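About Skastside

Print this page | E-mail this page

Hi, and welcome! I'm Elif Naz Akbulut and I started Skastside in Pullham with one workbench, a kettle and a lot of opinions about factory work. We help small workplaces bring in robot arms without making life miserable for the people already there (I used to pack boxes on a night shift, so I care about that part quite a bit).

There are 60 of us now if you count the folks on part-time hours, and we spend more of the week talking than programming. Before a job goes to a robot we sit with whoever does it today and ask what they'd love to give up and what they'd fight us for. At Avcı, our longest-running customer, the packing crew gave up the lifting and kept the final check, and two of them now plan the robot's shifts. They're better at it than I am!

Everything gets tried out in simulation first, in a setup we call Premon. We put the arms over a plain white table and work through a task there for as long as it takes, looking at it from more than one view, and the crew comes in and argues with us about it. I love those afternoons. Last January we threw out 3 weeks of work after one of them, and the second version was so much nicer to work next to.

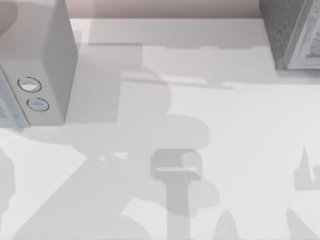
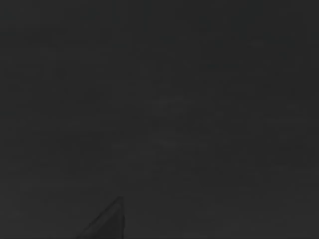 Parveen Hashmi: I was dead set against it, and I still think the first month was too rushed. My wrists don't hurt when I get home, I'll give it that. What I miss is the chatter on the line, so if you're getting robots in, put people's stations close enough that they can talk.

We do that now, by the way. Stations go in pairs wherever the floor allows it, and the first month has turned into two, with nobody's targets changed until it's over. Training happens on paid time and we ask customers to put that in writing before we start.

If you'd like to come by for coffee and a look at what we're working on, we're at Unit 2, Pullham Yard, the door next to the bike racks. Or call the office and ask for extension 3823. It rings at my desk, and I pick up most mornings.

Print this page | E-mail this page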